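Benis Retail Back Office: Set-Up Guide
Section 6. Opening a New Store Location

Your first new store is a big moment, and we want the software side to be the easy part! Once your company profile is in place (see Section 2), adding a location takes one sitting. The same steps work for a full-size store, a mall kiosk or a pop-up.

Before you start
Have the lease start date, the local sales tax rate and your opening stock file at hand. You'll also need an Owner or Regional Manager login. Store Manager logins can view this section but can't save changes.

Create the store record
1. Go to Locations and choose Add Store.
2. Type the store name the way you want it on receipts. Shoppers will see it, so skip the internal shorthand.
3. Enter a store number. Any number up to four digits works, as long as no other location has it. In the screens for this guide we use store 772, Toltis Mall.
4. Choose the time zone. Daily sales close at midnight in this zone.
5. Select Save as Draft.

CAUTION: The store number can't be edited after the first sale is rung up. Check it twice.

Load your opening stock
6. Open the draft store and select the Stock tab.
7. Choose Import, then pick your file. Sosten and Cabello export files are read as they are, with no column matching needed (we love this one). For any other file, match the size, color and style columns on the next screen.
8. Look over the preview. The line count at the top should agree with your file. Our practice file has 3,292 lines and loads in a minute or two on an ordinary office connection.
9. Select Confirm Stock. 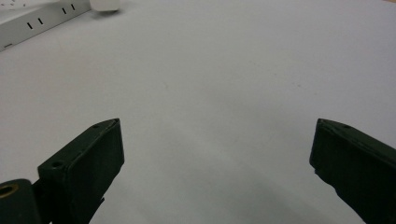 If the preview shows lines in red, you can still go ahead. Red lines are held back and everything else is loaded. Fix them in your file and import again, and only the missing lines will be added. In most files the trouble is a size typed two ways, such as "XL" and "X-Large."

NOTE: Leggings, bras and other items sold in both letter and number sizes need a size chart attached before they'll show up at the register. Charts are under Products, Size Charts.

Set the opening plan
10. On the Targets tab, enter your weekly sales goal, or choose Copy From and pick a store of similar size.
11. Turn on New Store Reports. For the first 6 weeks you'll get a side-by-side view of the new location and the rest of your stores, and it's a really fun page to watch fill up!
12. Select Activate.

CAUTION: Activating a store makes its stock visible to online shoppers for pickup. If the doors aren't open yet, switch off Store Pickup first.

If activation stops with message 107, the tax rate is blank. Enter it on the Taxes tab and select Activate again.

Continue to Section 7, Staff Logins and Registers.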